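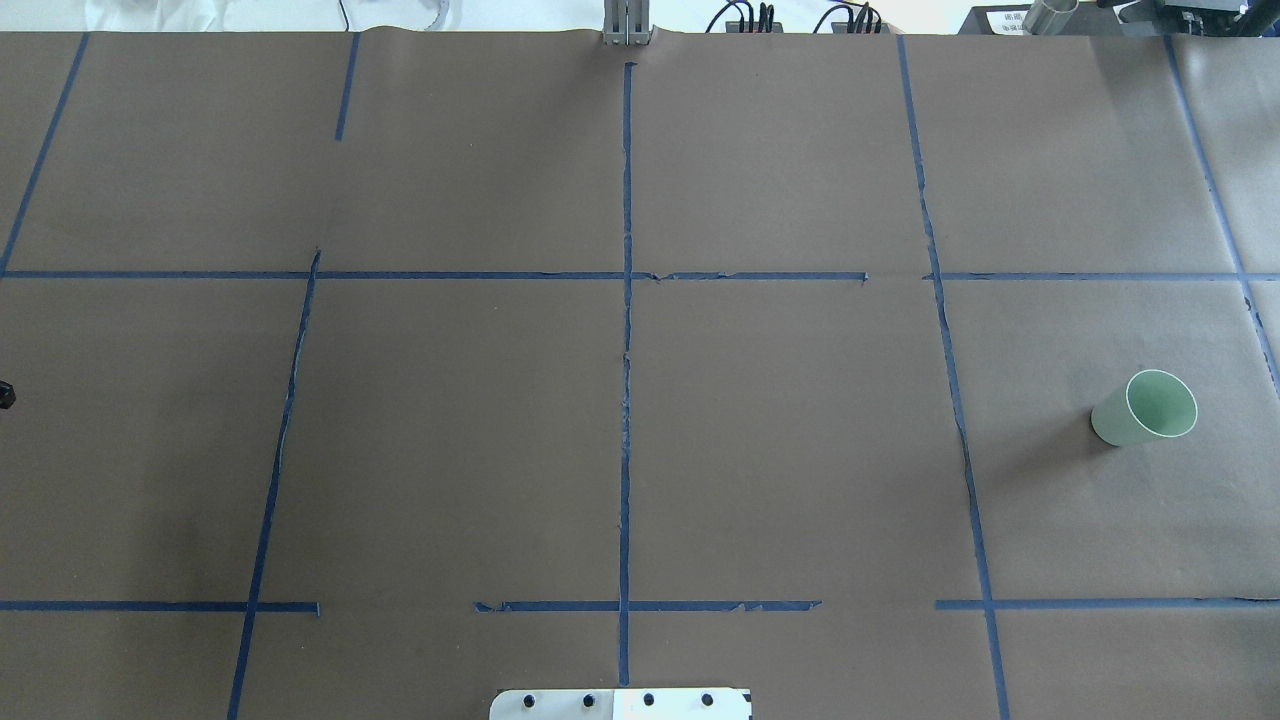

3.2 Work surface and grid

The floor of the cell is a single sheet of brown kraft paper laid over the table top and divided into rectangular regions with blue painter's tape. The choice was a practical one. The bench at Flelodley is shared, and anything fixed to it has to come off again by the evening. A printed mat was tried during the first build and dropped after Margaux Boyer found that its coating reflected the overhead light into the wrist camera at low approach heights. Kraft paper is matte and can be replaced from the roll. Laying a new floor, tape included, takes one person 20 minutes.

The tape was placed by hand, by eye, starting from the mounting pedestal. A center line runs out from the front of the pedestal and is crossed by a horizontal strip; the remaining strips are laid with reference to these two. No attempt was made to square the cells. They differ in size, several strips slant, and many of the ends are torn. Where two strips should meet there is often a short gap of bare paper. We kept these defects. A grid that had to be accurate would have required a jig, and the jig would have had to be stored somewhere and aligned on each setup. Cell geometry is instead measured after the floor is down, as described in Section 3.4, and the controller works from the measured polygons.

Two properties of the paper affected the build. First, it creases, and the creases are visible to the cameras as weak edges. The line detector is therefore restricted to a blue band in hue and ignores intensity edges on the bare paper. Second, the edges of the sheet lift. A cup resting on a lifted region can roll when the arm passes close above it, so target positions are limited to an inner margin of the sheet. The margin is set in the configuration file and was not tuned.

3.3 Objects and arm

The task objects are cups, one mint green and one yellow. They were chosen for contrast with both the paper and the tape, and for a diameter that fits the opening of a two-finger gripper. At the start of a trial a cup is laid on its side in one of the cells, with the mouth direction left to the operator. A cup on its side is harder to localize than one standing up: the outline changes with heading, and the open mouth returns a lighter tone than the outer wall, which early versions of the segmentation treated as a second object. Merging adjacent regions of similar hue removed most of these cases.

The arm is mounted from a white pedestal at the far side of the table. The pedestal base plate rests on the paper and is treated as a keep-out volume in planning. Power and signal cables follow the arm down to the wrist and hang in loops near the gripper. The loops are loose by design, so that the wrist joints can turn through their full working range, but they extend the swept volume of the wrist by an amount that the manufacturer's model does not include. Romain Courtois added a padded cylinder to the collision model in place of the cables. It is conservative, and it excludes a small number of reachable poses close to the pedestal.

During transport the cup is carried horizontally, gripped across its body with the mouth free. The shadow of the arm falls on the grid and moves with it. Under the workshop lights the shadow is soft – dark enough to shift the measured tone of the paper, but not enough to hide a strip of tape. The overhead segmentation is run only when the arm is stationary.

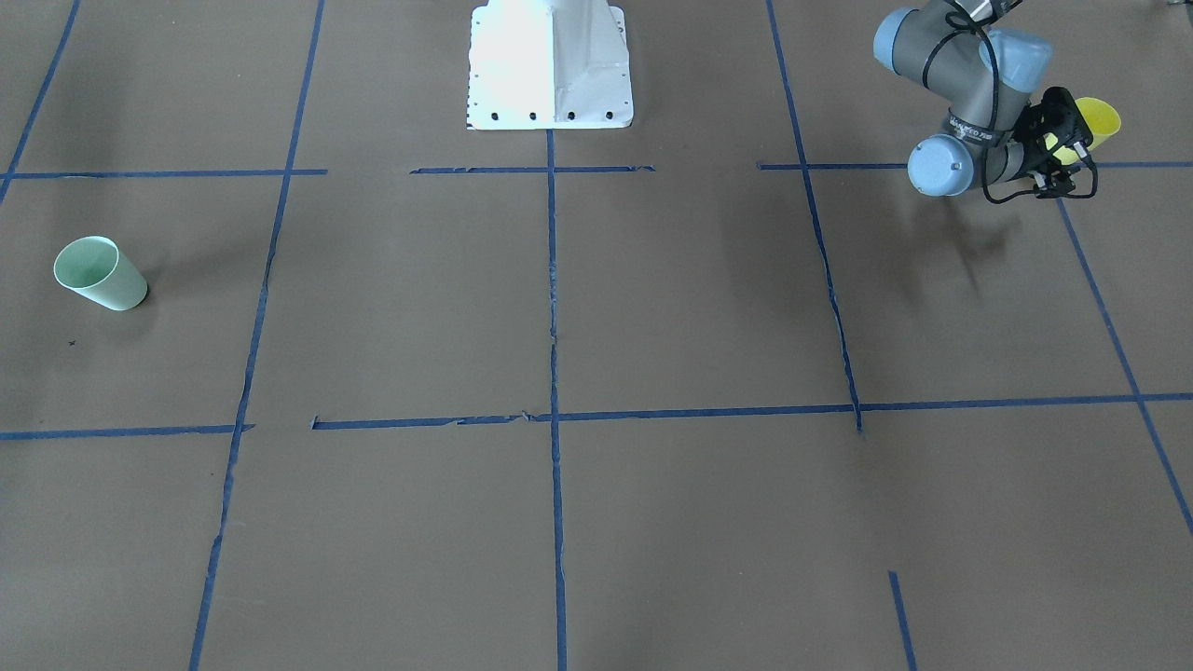
3.4 Registration from the wrist camera

The cell polygons are obtained in two passes. In the first pass the fixed camera gives a coarse estimate of all strips at once. Each strip is fitted with a straight segment, and segments that are nearly collinear are joined across gaps. The joining step matters more than the fit, as a hand-torn strip can be broken in several places along one boundary. If the gap threshold is too small, one cell boundary is reported as several; if it is too large, a free stub of tape is extended across open paper and divides a cell that should be left whole. We settled on a threshold of three tape widths.

In the second pass the arm visits each crossing in turn and the wrist camera refines its position. At this range the tape no longer resembles a line. Its edges are frayed, and wrinkles in the strip produce bright fibers inside the blue region (Figure 3). A single fit through the whole visible strip was sensitive to kinks, so the strip is cut into short sections, a midpoint is taken for each section, and the line is fitted to the midpoints with outliers removed. Damaged crossings are handled by extrapolation from the undamaged side.

The gripper occupies the lower part of the wrist image at all times, and a held object covers more of it. A fixed mask is used for the gripper. For the object the mask is computed from hue, which works for the yellow cup and is less dependable for the mint green one when its wall is in shadow. Registration is normally run with the gripper empty; it can be repeated with an object held if the paper has been disturbed between trials.

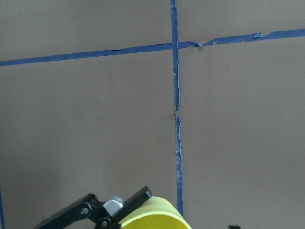
Figure 3. Wrist camera view of a tape crossing, with a yellow object at the gripper. The horizontal strip is crumpled and torn to the right of the crossing and more uniform to the left. A kink in the vertical strip is visible below the crossing.

3.5 Bench trials

The system was run for 151 trials in October, all on floors laid by the same two people. A trial counted as a grasp if the cup left the paper and stayed in the gripper to the end of the transfer, and as a placement if it came to rest with its full outline inside the target cell. Grasps were recorded in 138 trials and placements in 129. In most of the failed placements the cup was released in the correct cell and then rolled onto a boundary strip. A slower release reduced the rolling in informal tests, and it is the default in the current Wuvier configuration, but those runs are not included in the counts given above.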